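Home & Laundry > Reviews > Fabric care
Print this page | E-mail to a friend

Tamberg fabric shaver: six months of de-bobbling
August – by the Household Desk

I have owned four fabric shavers and disliked three of them. The first ate batteries, the second ate a cardigan, and the third simply hummed at my jumpers in a soothing way. The Tamberg is the fourth, and it has lived in the drawer under the kettle for 6 months now, which in this house counts as a long marriage.

It is a mains-rechargeable thing about the size of a bar of hotel soap with a handle stuck on. You get the shaver, one spare blade, a cleaning brush that vanished within the hour, and a leaflet in nine languages, all of them stern. There are two speeds. The slow one is for fine knits and the fast one is for people who have stopped caring.

On wool it is very good. I started with an old lambswool jumper whose underarms had turned to gravel, and after one sitting it looked like something you could wear to a meeting. Brushed cotton took longer. The trick is to lay the thing flat, pull out the creases and go in small circles, and to resist pressing down, because the guard does let the cloth through if you lean on it. I leaned on it once. The pyjama bottoms concerned are now for gardening.

Acrylic is another matter. The bobbles come off happily enough and are back by the weekend, bringing friends. I don't blame Tamberg for acrylic.
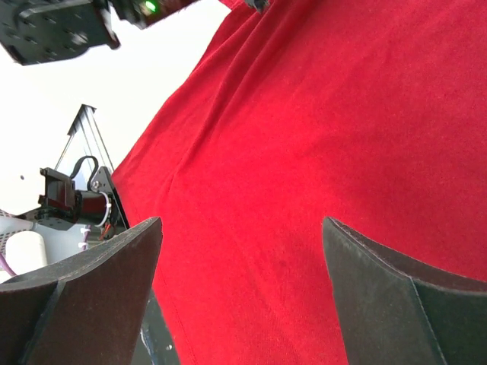 Will it cope with velvety or fuzzy fabrics? Only on the slow speed, and with the deeper guard fitted, or you will shave off the softness along with the bobbles.

The deeper guard, I should say, is sold separately. It comes from Groker, who seem to make every spare part for every small appliance I own, and it arrived in a box that could have held a toaster. It clicks on with a noise like a knuckle. Once it's there you can do a fleece blanket without the bald patches, though a double blanket will fill the fluff tray several times over and the tray has to be prised off with a thumbnail each time. A catch would have been nice.

Battery life is fair. Tamberg promises 200 minutes and I have never had the patience to check, but one charge sees me through a winter drawer of jumpers and the sofa arms. The charging lead is short enough that you can't use the shaver while it's plugged in unless you sit on the skirting board.

As for rivals, I borrowed a Trendau for a fortnight. It is quieter, prettier and cheaper, and it leaves behind the small tight bobbles on cuffs, which are the ones I mind. If your woollens only need a light going-over, buy that and keep the change.

Good: close finish on wool, sensible slow speed, blades easy to swap.
Less good: fiddly tray, mean little lead, guard costs extra.

I'd buy it again – though I would want the guard in the box, and a longer lead, and the pyjamas back.

Filed under: knitwear, small appliances, mending
Print this page | E-mail to a friend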